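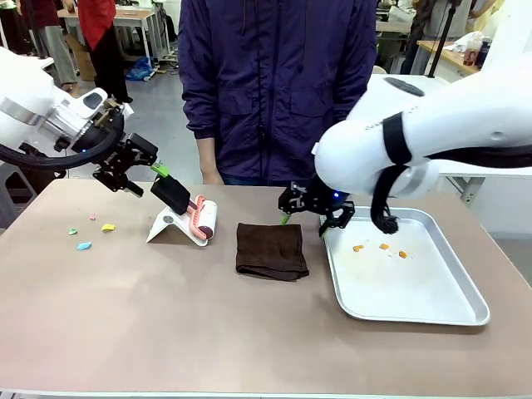 Left arm by the lint roller stand, right arm over the tray.

From: Annelore Oltmanns
Date: 31 Jan 2021
Re: left gripper missing the roller handle

Hi all,

> Did you ever sort out the pickup on the lint roller? Ours
> closes on air every few tries and I'm ready to glue the
> stand to the table.

Please don't glue it! I did that in December and spent ages scraping. What helped us was going back over the wrist cable. The loop under the left arm was too short, so at full reach it tugged on the wrist and the fingers came down a bit off. I let out more slack (a nice fat arc now, ugly but it works) and re-zeroed the gripper afterward. In the log we had 14 misses out of 679 pickups before, and 4 in the next 1,000.

Two other things while you're in there. Check the finger screws, mine had backed out. And wipe down the tray between runs, the orange bits leave smudges and I'm pretty sure that stuff gets onto the fingertips too. The brown cloth goes back between the stand and the tray, folded square, or the right arm starts from a different spot than the one you taught it.

I still haven't touched the strap on the right forearm. The loose end hangs down over the tray and I want to tie it up before it snags on something. If anyone at Gumano has a clip they like, send me the part number?

Annelore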